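Workshop notebook, Grundstead
Thursday, September

Subject: restoration of the Wusamo upright cabinet, main board and controls

The cabinet was brought in from storage and powered on at 9:40 with the monitor disconnected. The supply held steady on the 5 volt line. The game board started on the second attempt, played the opening tune and then reset. The same fault is recorded in the entry for the cocktail version, where a worn edge connector was the cause.

The connector was cleaned on both sides and the board seated again. After that it ran for 60 minutes without a reset. The monitor was then connected. The picture is stable but leans toward green, and the top two rows of the score display are bent to the left. Adjustment of the color drives is left for the next session, when the test pattern board will be back from the Dokov cabinet.

High scores do not survive a power cycle. The battery had leaked and has been removed. No damage to the traces was found under magnification. A replacement holder should be mounted away from the board, on the inside wall of the cabinet, with wires long enough to let the board slide out.

Controls. Player one joystick: the left switch closes late. Player two joystick: all 4 directions good. The start buttons are not original and do not match each other. The parts drawer holds a matching pair taken from the Kiều conversion kit, and these may be used provided the kit inventory is amended.

Game play was checked through stage 2. The bonus round begins when it should, and the extra life is awarded at the correct score. The second boss did not fire its side cannons. Colleagues who know this title better are asked to confirm whether that is normal at the lowest difficulty setting. The switch bank was found set to free play and lowest difficulty, and was left that way. 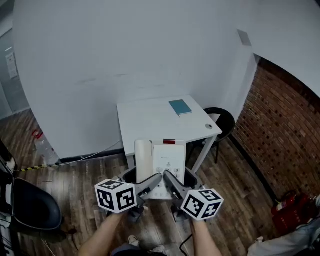 Desk telephone, white, with keypad.

The coin counter reads 174. The figure has been copied to the cabinet card. The mechanism accepts tokens but returns every second quarter, and the reject lever is stiff. It was not taken apart today.

Outstanding: color drives, battery holder, left switch on player one, start buttons, coin mechanism. The rear door lock has no key and the door is held with a strap for now. Please do not move the cabinet with the monitor connected until the lower bracket has been replaced.

Power off at 3:15.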